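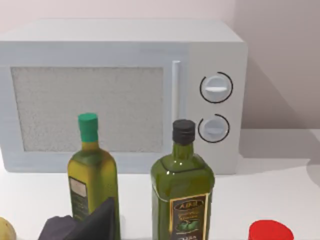 Grandino gripper test, student report
April 29, 2020

Goal: compare 2 grippers in simulation on the same kitchen counter, same arm, same controller. Gripper A is the Espiritu (two finger, stiff). Gripper B is the Flirasier, softer pads, opens wider.

Setup. Wrist camera only. Bottles in front of the microwave, a few other things on the counter as clutter. 17 tries per gripper, start pose moved a little each time. A try counts if the bottle comes up and stays up until the timer ends.

Results
Espiritu: 12 of 17
Flirasier: 14 of 17

Most of the Espiritu misses were on the wider bottle. Fingers came in at an angle, hit the shoulder and pushed it back into the microwave door. Slim bottle was easier for both. Flirasier dropped one late, not sure why, friction setting maybe.

Problems: the gripper blocks the bottom of the bottle in the wrist view, so the controler is guessing for the last bit of the approach. Glass also messed up the depth. We turned down the highlights and it helped some.

Still to do: add a second camera from the side, rerun both grippers with with the same seeds, fix the friction values. Logs are in the Flovirness folder.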